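Vellanlow opens shared kitchen for small food makers
14 October 2022

The shared kitchen in the old Prindeo building in Vellanlow is open for bookings. It is meant for people who cook for sale and do not have an approved kitchen at home.

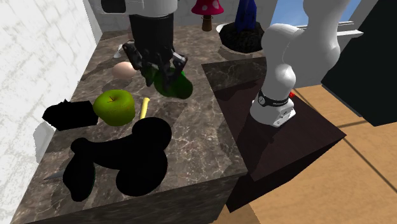
Who can use it

Any food maker registered in Vellanlow or in Nindudel can apply. The town received 281 applications during the first booking period, which is more than was expected, so new applicants will wait until March for a place. Bakers and makers of jam and sauces are the largest groups. Hot meals can also be prepared, but they must leave the building on the same day.

Prices and hours

One hour costs 10 dollars, and the shortest booking is three hours. Cleaning time is included in the booking — please plan the last half hour for it. The kitchen is closed at night, but the town says that early hours for bakers can be discussed after the winter.

Storage is paid separately. Each user gets one shelf in the dry room and one in the cold room. Bigger storage is offered by the firm Pillai, which has its warehouse on the same street and delivers to the kitchen door twice a day.

Cost of the work

The town paid for new water pipes, ventilation and floors. A local fund added 3,072 dollars for small equipment such as scales and trays. A second request to the fund, for a larger oven, was not accepted this year and will be sent again.

How to apply

Forms are available at the town office in Vellanlow and at the library in Nindudel. Applicants must bring a copy of their food safety certificate. The answer comes by letter within four weeks.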